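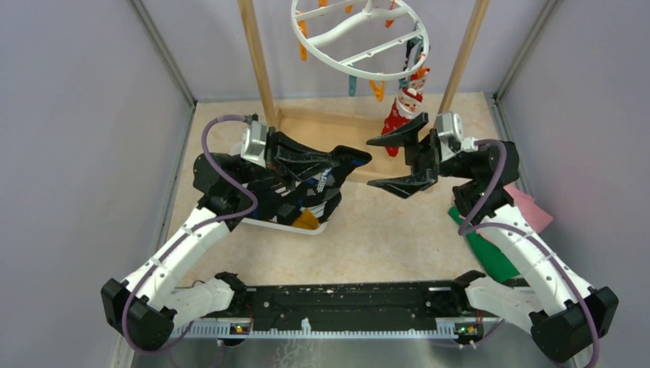 About Titetier

Titetier makes small drying racks, clips and hanging frames for households that dry laundry indoors. The company designs for bathrooms, balconies and the corner of a kitchen, where a full-size clothes horse does not fit. The current catalog holds 136 items, including spare parts.

What we make

Round racks. A ring rim with curved inner spokes, hung from a single point or between two poles. The ring shape keeps small items apart and lets air reach both sides. Round racks are meant for socks, gloves, cloths, underwear and baby clothes. They are not meant for jeans, bath towels or wet knitwear.

Clips. Sold in orange and teal, in packs of 6. Both colors have the same spring and the same jaw. Households with more than one person often assign a color to each, and the packs can be mixed on request.

Pole frames. Two upright wooden poles set in a low wooden frame that stands on the floor. The frame takes no wall fixings. It can be used on tile, stone or sealed wood, and should be checked for level before a rack is hung.

Trays. Flat white plastic trays for sorting and for carrying damp items from the washer. A tray placed under a printed T-shirt or a dark garment also keeps lint from the floor off the fabric.

Company history

The business was started by Roswitha Riedl, who repaired household goods and kept receiving the same kind of broken rack: a folding model with a cracked center joint. Her first rack had no joint at all. It was sold under the name Listeleck, which is still used for the round rack line. Pole frames were added later under the name Zukine, after customers in rented apartments asked for a stand that needed no drilling.

Jozef Willems joined to set up the workshop and is now responsible for production. Vilja Ikonen runs product design. Chia-jung Tseng handles spare parts and repairs, and Yetunde Nnaji is the contact for stores and distributors.

How products are checked

Each clip design is opened and closed by hand and by fixture before release, then checked for grip on three fabrics: thin cotton, terry cloth and fleece. Racks are loaded unevenly on purpose, with all items on one side, and left for 80 hours. A rack that tilts far enough for the clips to slide together goes back to design.

We also hang odd shapes. Christmas socks are a regular test item, as the cuff is thick, the toe is heavy and the print can mark if the clip jaw is too sharp. Clip the cuff at the back seam, one clip per sock.

Spare parts

Clips, hooks, spokes and pole feet are stocked for all Listeleck and Zukine products, including discontinued sizes. The part number is molded into the underside of the rim or stamped on the base of the frame. Orders of over 50 clips are packed in a carton — smaller orders go out in a padded envelope.

Office hours

The office and repair desk are closed from 26 December 2023 and reopen in January. Spare part orders placed during the closure are shipped in the order received.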